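Refill shelf at Stolholm – questions we get asked

Last updated 3/18/18. Uyên Diệp looks after this page, so tell her if something is wrong or missing.

What is the refill shelf?
Washing-up liquid, laundry liquid, hand soap, white vinegar. Bring your own bottle, fill it, pay by weight. Same prices as the Ostness shop.

Do I need to book?
No. Just turn up. Mornings are quieter.

What can I bring?
Anything clean with an opening you can get a funnel into. Jars are fine. Old shampoo bottles fine too, but rinse them properly – leftover shampoo and vinegar smells awful. Nothing that has had bleach, weedkiller or motor oil in it, even if you've washed it ten times. We will say no.
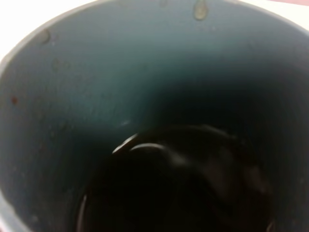 Bring it dry as well if you can. Water in the bottom makes hand soap go thin and then people email us about thin soap.

How does the weighing work?
Weigh it empty, write the number on a sticker, fill, weigh again at the till. Forgot the first bit? We have to charge for the bottle too, sorry.

Is there a minimum?
400 g for laundry liquid. No minimum on the rest. 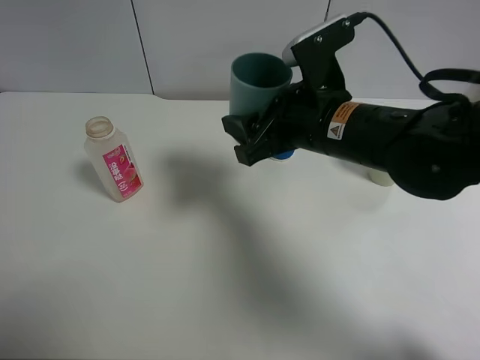 Small plastic bottle, cap off.

I lost my cap. Do you have spares?
There's a box by the till. Mostly the common sizes. Help yourself, and drop in any you dont need.

Can I bring a really big container?
Up to 5 litres on the shelf. Bigger than that, ring first and we'll fill it from the drum out the back. 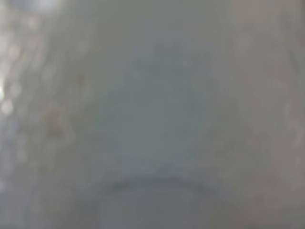

Please don't fill right to the brim. Leave 2 cm or so at the top, laundry liquid especially. It creeps up when you screw the lid on and then it's all over your bag.

What's in the hand soap?
Full list is on the drum label. The plain one has no scent added. The Gandale one is lavender and a bit stronger than you'd think.

How long does it keep?
Use soap within a year. Vinegar, more or less forever.

Is it cheaper than the supermarket?
Depends what you buy. Cheaper than the nice brands, dearer than the very cheapest. Vinegar is the best deal by miles.

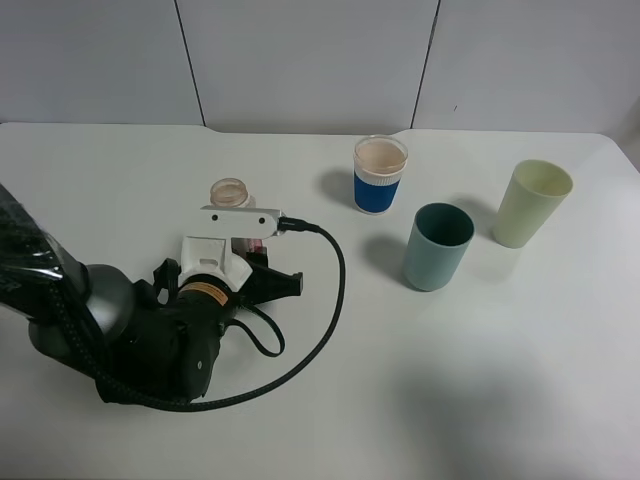
White table, grey wall behind.

Can I pay by card?
Yes. Cash also fine.

Do you deliver?
Not yet. We're talking to Tsai about a van round, maybe from September. Nothing agreed so please dont ask the till staff for dates, they don't know either.

I've spilled some. What now?
Tell us straight away. Blue roll is under the shelf. Floor gets very slippy.

Can I return a refill?
Not once it's in your bottle. If something's wrong with the product itself, bring it back within 21 days and we'll swap it.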